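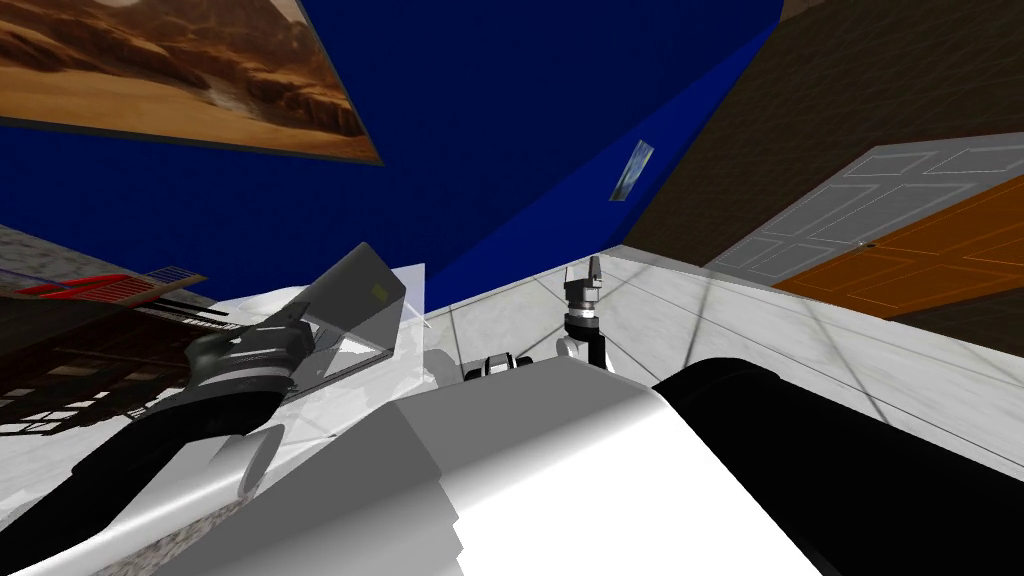 How often should a two-arm robot have its grippers realigned?
After every change of fingers, and otherwise every 381 hours of running time, whether or not anything seems wrong.

I have argued for this interval at Nakum since October and I am putting it in writing for the Weva users who keep asking. The usual practice is to wait for a missed grasp. I think that is poor maintenance. By the time a grasp fails, the offset has been growing for weeks, and the operator has been correcting for it in the program. Those corrections then have to be found and removed, one line at a time.

Thulani Kruger disagrees. His view is that each realignment is a chance to introduce an error, and he has a log from the Steyn cell to support it. I have read the log. Two of the faults in it came from a fixture that was bolted down before it was cleaned. The procedure did not cause them.

A simulator does not settle the matter either. In the model both wrists sit exactly where the file puts them, and the fingers close on the same line every time. Use it to check reach and clearance. It knows nothing of a worn dowel.

The job takes 15 minutes per arm. Do the left first, write down the offset before clearing it, and keep the old figure.

Mercedes Restrepo, 18/02/2024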